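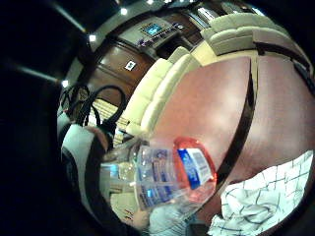

Primlow collects its training data by hand, and on Thursday it opened a session at Rirnness to visitors. The tool carries its own wide-angle camera, so reach and grasp are recorded from the wrist. Clear plastic is a hard case. A water bottle lying on its side shows the background through its ribbed body, and the cap is often the only solid color to track. The Felix software logs each attempt - 12 seconds at most - and discards the rest.
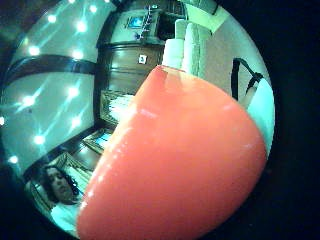

*Close range: an orange-red surface fills much of the view, with the paneled cabinet beyond.*

Dumlao, which supplies the tracking code, wants 2000 usable attempts before training starts. The operator works seated, in blocks of 30 minutes. By noon the log stood at 68.
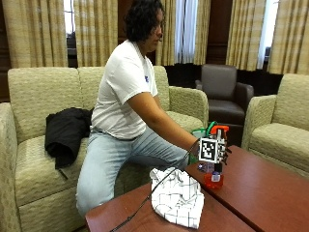
**Does the operator need robotics training?**

Primlow asks for one practice block. After that, the software flags any attempt that moves too fast to track.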